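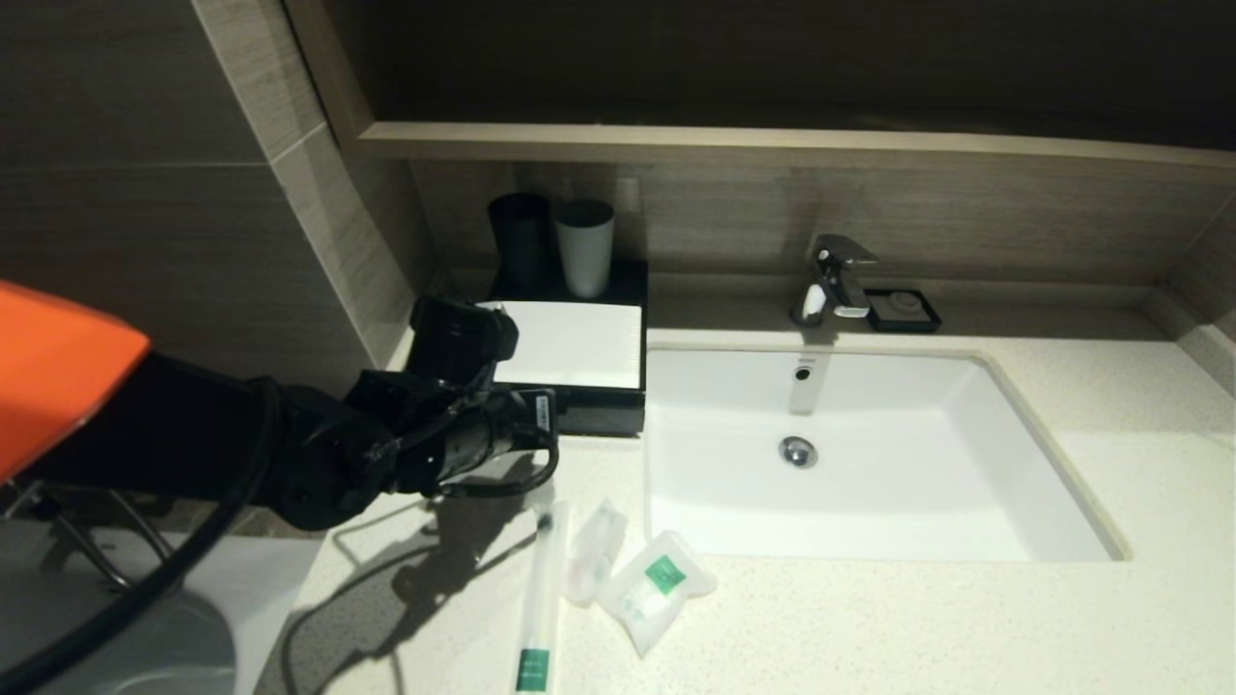
What does the policy learn from, if there's no reward?

Corrections. A person stops the arm, moves it a little, lets go, and the two seconds before the stop get marked as bad.

THE SECOND BEFORE
by Hòa Khương
6/12/26

Search stories Go

Sastbridge wanted the number by midnight. Lena had the number. Didn't like it.

2,235 corrections. Trained on all of them the arm got worse at the sink. Trained on the late ones only, better. Much better. Three runs, same thing.

"So throw out the early ones," Baysal's man said on the phone. Chewing something.

"They're good data."

"They make it worse."

She scrolled. August, the early batch. Her own hands in the log, stop, nudge, stop, nudge. Scared of the cups, scared of the faucet. Grabbing it before it had done anything wrong. 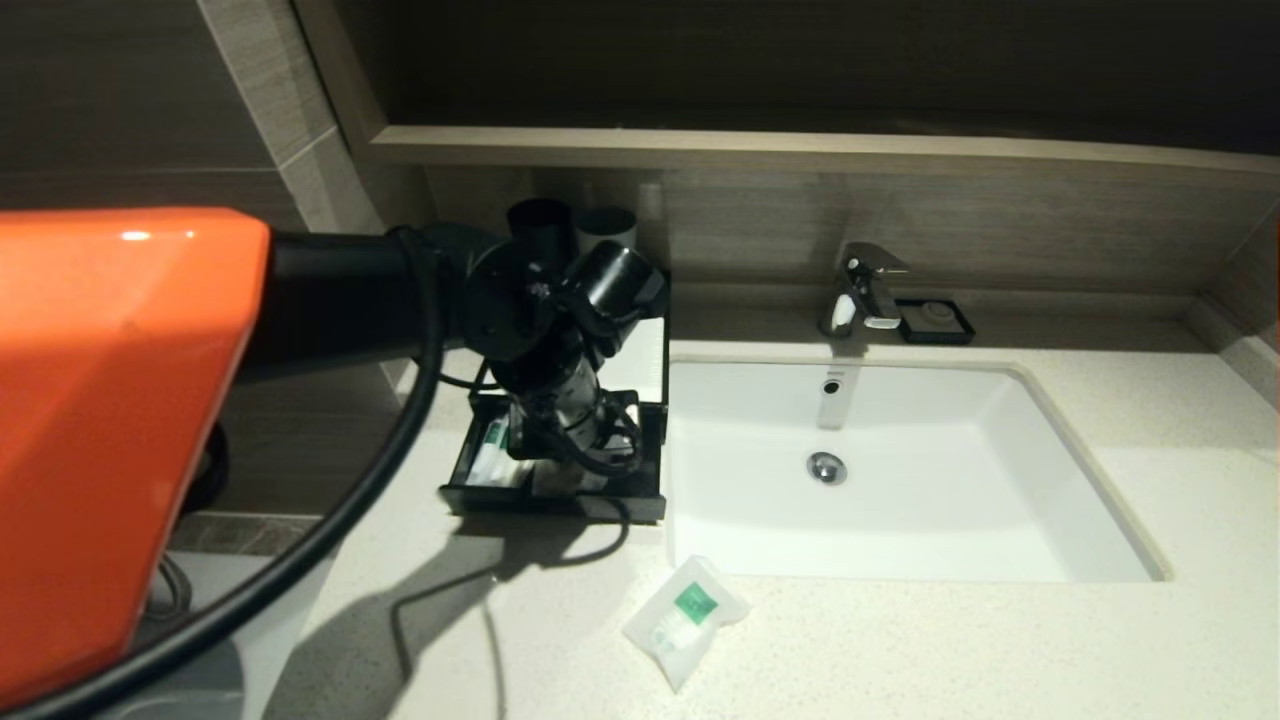

And the late ones, patient. Stops only when it was realy going bad. So the arm hadn't learned the counter at all, it learned her. Learned when she flinched.

"You still there?"

"Its me," she said. "The noise. It's me being nervous."

Chewing stopped. "Can you write that in the paper?"

She typed operator hesitancy. Deleted it. Typed fear, left it there, cursor going. Eleven forty. Sent the draft with the word still in, then went to find her coat

Search stories Go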